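Dadutik: A Two-Armed Table Helper Built in a Shared Workshop
Project report, spring term
Xinyi Zou, Mariama Yakubu and Rok Đorđević
Workshop advisor: Danica Matić

1. How we got started

When the three of us signed up for the independent build, we had a much bigger plan than the one you are going to read about. Rok wanted something that could clear a whole kitchen. Mariama wanted it to sort laundry as well. I (Xinyi, writing most of this, with the other two reading over my shoulder and correcting my spelling) mostly wanted to pass. Danica listened to all of it very kindly, and then asked us which single motion we would be happy to show at the end of term if everything else fell apart. We thought about that on the bus home and came back with an answer: two arms that can move one soft thing across a table together.

So that became Dadutik. The name comes from Rok's little cousin, who could not say what he was trying to say, and we liked it too much to change it.

2. The space

We worked in the shared workshop on Kenton Street, which we had from four in the afternoon until the woodworking people needed the outlets. It is a lovely place, warm even in winter, and everybody there lent us something at one point or another. The trouble with a shared room is that you pack up every evening, and each time we set up again the arms were standing in a slightly different place from the day before. We lost a good week to this before Mariama put tape marks on the floor. I would tell any group after us to do that on the first day!

3. Arms and wiring

The arms were on loan from the school and already worked, so our job was the mounting, the wiring to the grippers, and all of the software. Our budget was 400 dollars and we spent 211 of it, mostly on cable, connectors and a power supply to replace the one I shorted out. (I have apologized to everyone for this, and I do so again in writing.)

The cables took more thought than we had planned for. Tied tightly along the arm they look very tidy, but they pull when the wrist turns, and twice a plug came out in the middle of a run. We went back to leaving big open loops. They swing a little and they are not pretty, but once we changed over we had no more loose plugs, and Rok has stopped complaining about how they look.

4. Software

The program is simple to describe. A person guides the arms through the motion, we save the path, and then the arms play it back with small corrections from the camera. Mariama wrote the recording part and I wrote the playback. Thaddäus Hollenstein, who was in this course two years ago with a project called Merinlow, let us read his old notes, and from them we borrowed the idea of slowing both arms down whenever the grippers come near each other. Before that they bumped — never hard, but with a click that made all of us jump.

5. Testing

For the main test we used one piece of folded cloth and did 100 runs. A run counted if both grippers took hold and the cloth ended up past the line we had marked for it. In our first version 41 runs counted, which we were a bit sad about until we went through the failures. Nearly all of them were the same mistake: the grippers closed too early, just in front of the fold, and met each other with nothing in between.

We also did not want a robot that only behaves on a bare table, so we practiced with ordinary things left out, like a sneaker, a marker, a glue stick, a sponge and a bottle of cooking oil. The rule was that the arms should leave all of it alone.
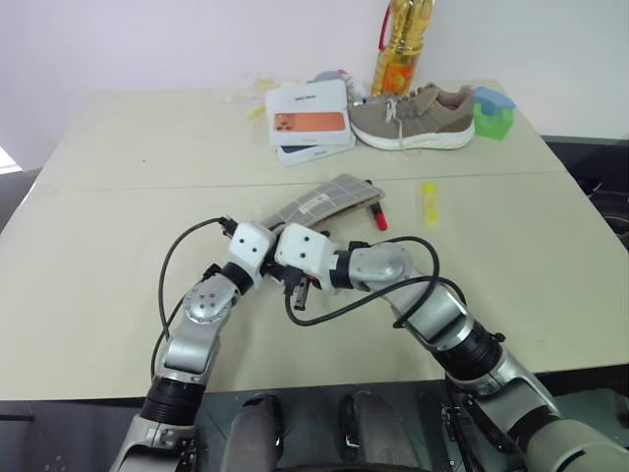
6. What we would change

The closing point needs to come from the camera and not from the saved path. We had this half working by June, and on the last evening it looked promising, but we did not have time for another full set of runs, so we are not claiming a number for it.

We would also raise the camera. When both arms reach in, they cover a lot of the table, and the program has to guess at what is behind the grippers.

7. Thanks

Thank you to Danica for her patience, to Thaddäus for his notes, and to Mr. Ruddock at the front desk, who let us stay late more often than he was supposed to. The code and wiring drawings are in the workshop cabinet, second shelf, in the green folder. Please put them back when you are done.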